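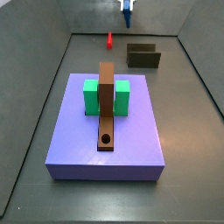
Since a few of you asked how the robot cell is going at work, I'm putting it all in one thread. I'm a lead on the fixture assembly line at Karam. I've been there long enough to have built most of these by hand.

The job is small plastic and metal assemblies. A base, an upright bracket, guide blocks on both sides of it, pegs. People have done this at benches for years. You pick up a part, line it up, push it in, check it, pass it on.

Management brought in an arm from Urkier in November. It has one gripper with two fingers, and it works inside a small walled area. The walls are gray and the floor is gray. Our parts are bright colors so people can tell them apart quickly, and we kept them that way.

First question everyone had was jobs. There were 5 of us on the bench before, and there are 5 of us now. Nobody was let go. Two people moved, and I'll get to that.

What the arm does now is the peg work. Picking a peg up, holding it by the thick end, putting it where it goes. That was the part of the job that hurt people's hands. Rasha Sabbagh wore a wrist brace for most of last year. She is off pegs completely and has stopped wearing it.

What the arm does not do is decide whether a part is good. If a foot isn't sitting down in its slot, a person has to see that. Same with burrs in the holes. Yara Khasawneh does that check now and she is faster than anyone.

The setup takes longer than we were told. Changing from one product to the next was supposed to be a coffee break. Ours takes 40 minutes on a normal day. Raed Masri has it down to 35 when nobody interrupts him, and somebody always does.

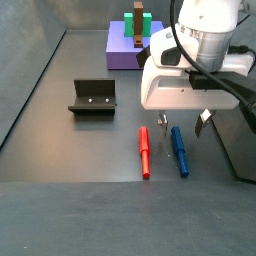 Most of that time goes to pegs. They have a thick part and a thin part, and if one is lying a little crooked the fingers may come down wrong. At a bench you fix that without thinking. Here you have to teach each pickup position, run it slow, then run it again.

Raed used to be second bench. He is now the cell operator. He got 3 days of training from Urkier and the rest he worked out on shift. He did get a raise, but it came two months after the new duties did, and I said so in the meeting.

The other move was Nour Tannous, who went to incoming parts. That one was not her first choice. She liked the bench because you could talk while you worked. Receiving is a desk and a door at the far end of the building. She comes over at lunch.

That's a thing I didn't expect to miss. The bench was loud. Now two of us are at screens and one is at the check station with a lamp. It's easier work and it's quieter.

On pace: the arm is slower than a good person on a good morning. It is the same speed at 4 in the afternoon, and we are not. Over a full shift it comes out a bit ahead on pegs. On bracket work I would still put Rasha up against it.

Leonie Frerichs from the Deltia plant came to look, because they are getting the same cell. She asked me what I would do differently. I told her to put the operators in the room before the order is signed. We would have asked for a wider opening on the right side. Raed has to reach around to clear a dropped part, with everything locked out first, and it adds time to every stop.

I also told her to write down who gets called when it faults on second shift. For the first few weeks that was my phone.

There is talk of a second cell for the Avis order. I'm not against it. I have asked for the training and the pay grade to be in writing before it arrives, and I'm waiting to hear back.

Will add to this when I know more. If you run one of these and have a better way to hold pegs straight before pickup, please reply. Raed reads these too.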